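If you've joined the Cirklow robotics club this term, welcome! By now you should have the simulator installed (Abbas Ranjbar's setup notes cover that, and they are far more patient than mine), and you've probably spent an evening making the arm wave about and bump into the kitchen. Good. Everybody does that first, and you learn a surprising amount from it.

This page takes you through the drawer exercise, the one we call Pakzad, from loading the kitchen to handing in your run.

## Before you start

Open the `pakzad` kitchen and leave the random seed at 2,316. Please don't change it yet, however tempting, or your cup will end up somewhere different from everyone else's and we shan't be able to compare notes at the meeting. Set the step limit to 160.

Have a look round with the mouse before you move anything. Find the drawer, find its handle, and decide which way you'd like the arm to come in.

## Step 1: Pull the drawer and stop

Bring the gripper down to the handle slowly, close it, and draw straight back. If the arm judders you're pulling at an angle, so let go, back off a little and line up again. Once the drawer is well out, open the fingers, lift away, and save your position as `drawer_open`. You'll come back to it dozens of times, so do give it that exact name.

Now check your height. The gripper wants to be just above the drawer's front edge, low enough to be handy but with a bit of air underneath.

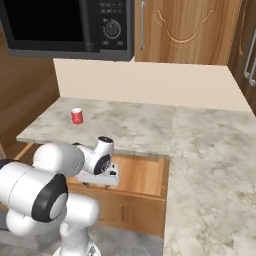
*Gripper just clear of the front edge, drawer open.*

## Step 2: Go over the edge and down

This is where most of us come unstuck, me included. Going straight from the front edge into the drawer in one diagonal swoop looks lovely on paper and catches the wood nearly every time. Break it into two moves: across first, then down. Keep the fingers pointing at the drawer floor all the way, and use small steps for the downward part (5 millimetres each is plenty).

Watch the countertop as you go. The further back you reach, the closer the wrist gets to the marble, and it's very easy to be so busy looking at the fingers that you forget the rest of the arm!
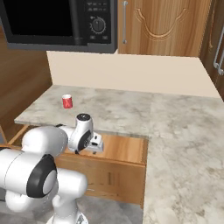 *Fingers pointing down inside the drawer, near the back. The red cup is on the counter, to the upper left of the gripper.*

Save this one as `drawer_in`.

## Step 3: Play it back

Run the two saved positions one after the other, forwards and then in reverse. If the reverse run clips the edge, add a halfway position straight above `drawer_in` and try again. Farhad Hassanpour likes to put in two, and his runs are smoother than anybody's, so perhaps he's on to something.

Leave the cup alone for now. We'll pick it up in the next exercise.

## Handing in

Put your saved run in the shared folder with your name on it and a line or two on what gave you trouble.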